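Home | Issues | Authors | Search

Last updated October

4.2 Vesting credit after a break

Records came from two plans, Brunwood and Tzanetos, 836 members in all. Of these 215 had at least one break in covered work. We coded each break by lenght and by whether prior credit was restored on return.

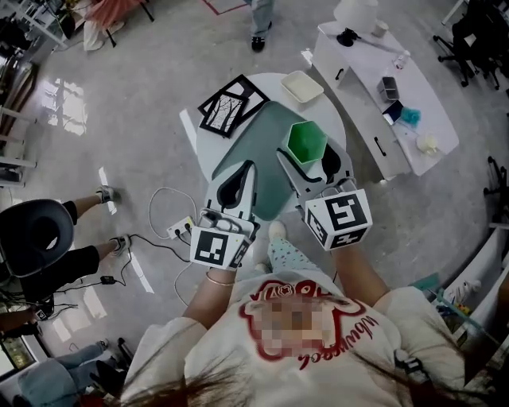

BRUNWOOD, October – Plan office files, second pull. Restored credit was entered by hand at both plans – no shared form. Members back within 2 years mostly kept theirs. Longer gaps, mixed, and the notices didnt help. 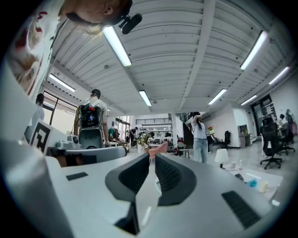 Figure 6. Gripper fingers with dotted inner pads.

Notice wording matters more than we expected. Tzanetos letters put the hours rule on the back page, Brunwood up front. Hours logged for hand work count the same as desk hours under both plans. Military leave is handled apart, see next section.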